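Pistby folding desk, four months in

Bought in February, 70 dollars on sale, so keep that in mind. Needed a second desk for the back room and didn't want to spend real money. Had the old Kang one before this for years and the legs finally gave up.

Box came with one corner smashed in. Desk was fine. Foam on every side, plus way too much tape. Took me 47 minutes to put together, and that's with stopping to look for a screwdriver because the little key they give you is junk. Rounds off the second you lean on it. Use your own.

Instructions are pictures only. Step 7 is drawn backwards, or I'm holding it wrong, either way the crossbar went on upside down and I had to take it off again. Elsie Clegg wrote the same thing in her review on the Drurkix page so I don't think it's just me. The label side of the crossbar faces the wall. Do that and you're done.

Sturdiness. Better than I expected, not great. Typing is fine. Writing by hand with any pressure, a little sway side to side. Front to back it doesn't move. On carpet it needed a week to settle and then I retightened all the leg bolts, big difference. If you have hard floors get felt pads, the caps on the feet are thin plastic and one has already split.

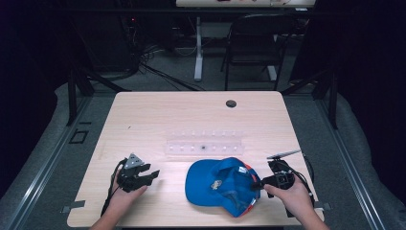

Surface cleans up easy. Coffee, ink, the sticky stuff from packing tape, all came off with dish soap. Did NOT like nail polish remover, so there's a dull patch now on the right side, my own fault. Hot mug left a ring that faded by the next day. No scratches yet except one from a stapler.

Size is good for one person with a laptop and a notebook. Add a monitor and it gets tight. Add a printer, forget it. I wish it was two inches deeper. Si-woo has the bigger size and says the extra depth is worth it but his sways more, so pick your problem.

Weight limit on the sheet is 400 pounds. I don't beleive that for one second. I wouldn't sit on it. Books and a heavy sewing machine, no problem, been on there for weeks at a time with no sag that I can see.

Folding part: works, but you need two people or a lot of patience. The latch on the left sticks. Little bit of candle wax helped. Pinched my thumb bad the second time, watch that. I've folded it maybe five times total and now I just leave it up, so honestly could have bought a regular one.

Customer service, mixed. Emailed about the split foot cap, got an answer in two days, nice enough, they said a new one would ship from Fikosstead. Still waiting. Second email no reply so far. Will update if it shows up.

Smell! Forgot the smell. Strong glue smell the first week or so, had the window open in the cold. Gone now.

Would I buy it again at 70, yes. Full price no, the Kang was steadier and it didnt cost much more back when I got it. Good for a spare room or a kid doing homework. Not for an all day work desk, unless you push it right up against a wall like I did, that kills most of the sway.

4 out of 5. Would be 3 without the sale.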